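About Kancombe Poultry

We keep laying hens and a few geese, and we doubt most of what gets printed on feed bags.
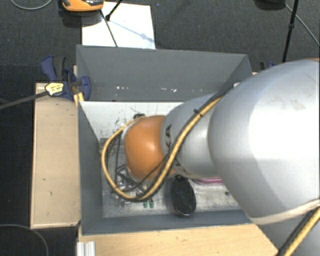 Who we are

Natália Slanina and Parisa Soltani started with 16 hens and a shelf of books that disagreed with each other. There are nearly 100 birds now. The books still disagree.

What we sell

Hatching eggs, started pullets, and plain advice. Orders open in January. We don't sell tonics, herbal drops or "calming" grit. We tried several on our own flock and saw no change in the laying - the droppings were another matter.

What we won't promise

A breed described as friendly may bite you. Egg counts in catalogs come from young hens in good light, and yours will get older. If a seller guarantees all pullets, ask what happens when one crows. We replace ours, or take him back if you'd prefer the money.

Visiting

By appointment, Saturdays only. Clean boots, please, and leave the dog at home.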